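Aníbal Vilela, l'homme qui aime les rues ordinaires

Il m'a donné rendez-vous tôt, avant la chaleur, et il était déjà là, un carnet sous le bras. Aníbal Vilela a dessiné des trottoirs toute sa vie pour le bureau d'études Cerura, et depuis sa retraite il continue de les arpenter, par plaisir, dit-il, et un peu par inquiétude.

« On me demande toujours de parler des places, des belles avenues, des endroits où l'on emmène les cousins en visite. Moi, j'ai passé ma vie dans les rues où l'on rentre chez soi », raconte-t-il en riant. Il a gardé de l'enfance le souvenir d'une voie toute droite, longue de 300 mètres, que sa grand-mère trouvait interminable avec les courses et que lui trouvait trop courte à vélo.

Ce qui l'occupe en ce moment, ce sont les murs de clôture. Il en parle longuement, avec une tendresse inattendue - il faut l'entendre évoquer un enduit repris trois fois par trois maçons différents. « Un long mur, c'est commode pour celui qui vit derrière. Pour celui qui marche devant, c'est autre chose. Il n'y a pas de porte où s'arrêter, pas de voisine à saluer. Alors on change de côté, on va vers les maisons, sans même y penser. »

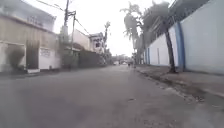

Mur blanc d'un côté, façades basses de l'autre, Boonchu trouve pour sa part que l'on accuse un peu vite les clôtures, et qu'une rue sans arbres resterait pénible même bordée de portes ouvertes. Aníbal Vilela en convient volontiers. Il planterait, lui aussi, et il enterrerait les fils quand le budget le permet, « mais l'asphalte rapiécé, laissez-le-moi, j'y tiens ! »

Son carnet compte désormais jusqu'à 100 croquis de portails et de seuils. Il compte reprendre ses promenades fin août, par le quartier de Kamov, en commençant par la rue de la boulangerie.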